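**Altisum sets equipment plan for second-phase test cells, standardizes operator controls**

2019-11-25 – Altisum has approved the equipment plan for the second phase of its small-parts test program and will order two robot cells from Demix for delivery next year.

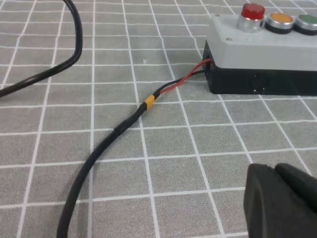 *Three-button control box with red, orange and green push buttons, wired to a single black cable.*

The plan covers 19 line items, from arms and grippers to cable, fuses and spare buttons. It replaces the earlier practice of buying each cell as a separate project, under which controls, connectors and spare parts differed from one cell to the next.

Under the new plan, every cell will use the same operator control box and the same connector. Cable lengths will be fixed at the order stage. A change to any of these items after the order is placed will require a written request and a new price from the supplier.

"On the first phase we budgeted the arms carefully and the small parts hardly at all," said Geeta Singhal, equipment planning manager at Altisum. "Buttons, cable and labor for wiring came out of the maintenance budget. They now have their own lines – with part numbers and lead times."

The plan sets aside 303 hours for installation, wiring and acceptance testing across both cells. Acceptance will be carried out at the Gerkerley site by a team under Iason Katsaros. Each control box will be checked for correct wiring, secure cable entry and button response before the cell is released for use.

Grippers will be bought with the arms under one contract. Spare fingers will be ordered separately, as wear rates depend on the parts being handled and the first-phase records are not yet complete.

Quotes for guarding and floor work closed in October and are under review. The final layout drawings will be issued once that contract is placed.

**Contact**
Eirini Tsolakis, Altisum Press Office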